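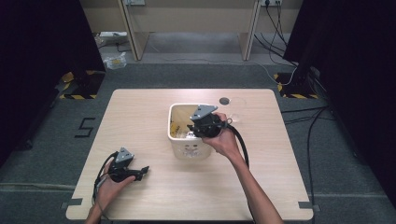

The Hodico hand-held pair in use, the right one over a white bin and the left one low near the table, with the gray mounting plates on top and the cables leading away from each hand.

Hodico Hand-Held Gripper Pair – Setup and Care

Thank you for looking at the Hodico pair, which we at Clelska have been selling and servicing for long enough now to have grown very fond of it. It comes as a left and a right gripper, each with black jaws, a flat triangular plate on top and its own cable, and it suits anyone who wants to record two-handed work at a table (sorting, packing, picking small things out of a bin, that sort of job).

Setting up the station

Pick a table you can reach across comfortably and clear yourself a good working area. Lead each cable back past your wrist and leave a generous loop, so you can turn your hand over without feeling a tug. The standard cables are 138 inches long – plenty for most rooms – and a longer set is available on request. Before the first session, open and close both grippers fully a few times while the Irnel software is on its calibration page.

Looking after it

Wipe the jaws with a barely damp cloth at the end of the day and check the plate screws by hand. Please don't oil the jaw pivots! They run dry, and oil only collects lint. If one side starts to feel stiff, or the reading drifts when the jaws are shut, it's usually a worn pivot sleeve. The Pelletier sleeve kit takes around 37 minutes to fit the first time and a good deal less after that. Always recalibrate both sides afterward, even if you only repaired one.

Ordering

Gripper pair with standard cables, part 2551: $1,199
Pelletier sleeve kit, longer cables and spare plates: ask us for a price
Repairs: send both grippers together, with their cables, and a short note on which side is giving trouble

Orders placed in May ship with a spare set of plate screws.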